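Helpers wanted for the Flirnton hand-held gripper build
Granddale Shared Workshop, upper floor

We're building a gripper you hold in your hand, and we'd love more people in on it!

The project is called Flirnton. It's a tool that you carry around and use to pick things up, with two padded fingers at the front and a camera looking out over them, so every time you grab a cup or move a box you're also recording how a person does it. Later on those recordings get used to teach an arm to do the same jobs. The arm is its own project (called Durklow, it lives downstairs, and it is a good deal less finished than we are). What we need now is people to help us build, break, fix and use the hand-held part.

We have room for 12 participants. You don't need a background in robotics. A few of us came in from bike repair and sewing, and one of us mostly wanted somewhere to solder that wasn't the kitchen. If you like taking things apart and can put up with a screw going missing now and then, you'll fit in fine.

What you'd be doing

Building. The bodies are light gray shells that come off our printers needing cleanup, and then there's the wiring, the vents, the finger mounts and a fair amount of swearing at small connectors. You'll put together at least one complete gripper from parts and you'll know it inside out by the end.

Trying out pads. The finger pads are the part we argue over most. Ribbed ones hang on well to cardboard and cloth, but we still can't agree on what to do for glazed mugs. If you've ever worked with rubber, silicone or even shoe soles, please bring opinions.

Recording. This means picking up everyday objects, putting them somewhere else, and doing it again with the object turned a little. It sounds dull and it sort of is for the first ten minutes, and then you get a rhythm going and start noticing all the odd little things your wrist does. Our goal for this round is 300 good recordings. We count one as good if the object stays in view and the tracking holds from start to finish.

Sorting. Somebody has to watch the recordings back and throw out the bad ones. We have 3617 clips left over from earlier rounds and only 1419 of them have been looked at, so there's plenty here for anyone who would sooner sit down with a coffee and a laptop. You can do this part from home. 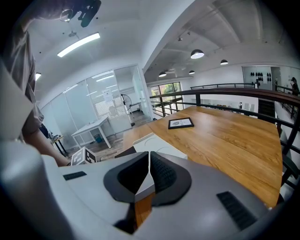 Flirnton from the user's side, fingers over the long table at Granddale.

Where and when

We meet on Sunday at the workshop, upstairs by the railing. Doors open at 10 a.m. and we go until people get hungry, usually mid-afternoon. Come for all of it or just a couple of hours. We ask that you make it to at least four sessions over the round, mostly so you aren't starting from scratch each time, but nobody takes attendance.

The upper floor is reached by stairs only at the moment. If that's a problem for you, write to us and we'll set up a bench on the lower level for the day. We've done that before and it works well, apart from having to carry the printer down.

Parking on the street fills up early. The bike rack by the side door almost never does.

What to bring

Closed shoes, please. Tie back long hair for bench work and leave loose bracelets at home. Safety glasses are on the shelf by the drill press, but if you have a pair you like, bring those. A laptop is useful for sorting and not needed for anything else.

Also, bring an object! We're always short on things to pick up. The best ones are slightly awkward and won't be missed if they get dropped: a lumpy teapot, a half-used roll of tape, a picture you never got around to hanging. Nothing sharp, nothing full of liquid, and no fresh food after what happened with the plums.

What you get

Tools, parts and materials are covered. You don't pay anything to take part. This is an unpaid call, and we'd rather say so up front. At the end of the round you can keep the gripper you built or leave it in the pool for the next group. All the design files are shared with participants from day one, including the ugly ones, and if you change something and it works better, your version goes in with your name on it.

There's also a short soldering lesson before the second session for anyone who wants it. Even if you've soldered for years it's worth stopping by, because our connectors are tiny and the irons have their moods.

A word on being recorded

The camera sees what's beyond the fingers, and in a shared space that can mean hands, sleeves and people at other tables. Everyone who joins signs a simple form saying how the clips may be used. If you'd like to help out but stay off camera, tell us and we'll give you a spot away from the recording table. Building and sorting can be done entirely that way. You can ask to have a clip removed whenever you like.

Ages 16 and up, and anyone under 18 needs a note from a parent or guardian.

How to join

Send a few lines to the Flirnton list through the workshop's contact page, or drop a note in the box marked Enache at the front desk (that was the name of our first version and we never changed the label). Tell us which part sounds like fun, anything you've made or fixed that you were pleased with, and whether you're left-handed. We would really like some left-handers. The current grip was shaped around right hands only and we want to fix that in this round.

We'll write back to everyone, including if the spots are gone by then. In that case we can put you down for sorting, where there's no limit on numbers, and you'd be first in line for the next build.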